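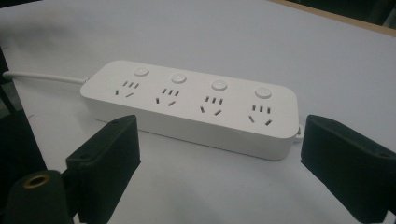
Jinfeng Tian asked us at our very first planning meeting whether we had budgeted for the table, the outlets and the spare finger pads, or only for the arm. We had only budgeted for the arm! That question is more or less how Prorden got started, and we still open every new project with it.

About Us

Prorden helps small shops and school labs plan their first robot purchase. We don't sell robots (people do ask), so we're happy to spend a whole afternoon on bench height, power, cable runs and who is going to be trained first. We love this stuff. A good equipment list is a lovely thing to read, right down to the power strips.

Our workroom is in the old Gyamfi building, where we try small handling jobs on a tabletop with everyday objects before anyone signs an order. Most first plans we see cover 2 years. We like 5, with a line for wear parts in every one of them, and a separate line for the things that get forgotten: extension cords, screws, a second set of grippers, shelf space.

The Naleo planning sheet grew out of a job for Pleltent, whose whole starting budget was $4,000. They got a gripper, a bench and training out of it, and kept $275 back for repairs. We were so pleased with that sheet that we now share it with everybody who writes in.

Bring us your half-finished list, in pencil if you like. Visits are by appointment, and the side door is the one with the bell.

Filed under: Who We Are, Equipment Planning
Last updated: August 2018
Print this page | E-mail this page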